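Support > Tickets > Bin picking > 462

Ticket 462, opened January 19, 2026
Raised by: Baltasar Huenchumán
Status: open

Request: sales at Jado want to tell customers the arm can tidy up after children. I'd like proof before we say so.

Step 1. Mixed small things in the metal bin, clamp on, tool brought down over the back of the floor.

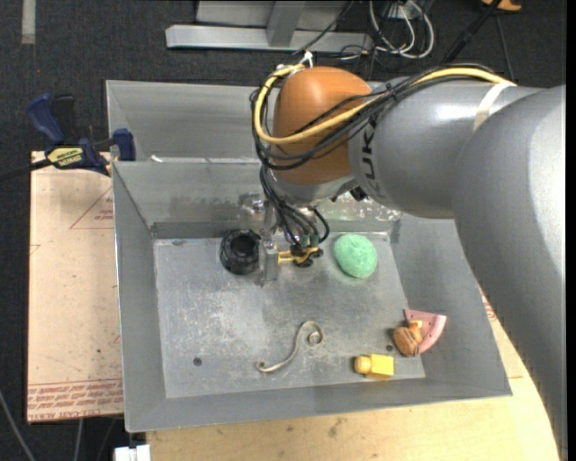

Step 2. Log each item separately. The green egg shape and the thin curled strip are not the same job - one score for both tells me nothing. A toddler can clear this bin. Leave open until I see 300 picks with no one helping.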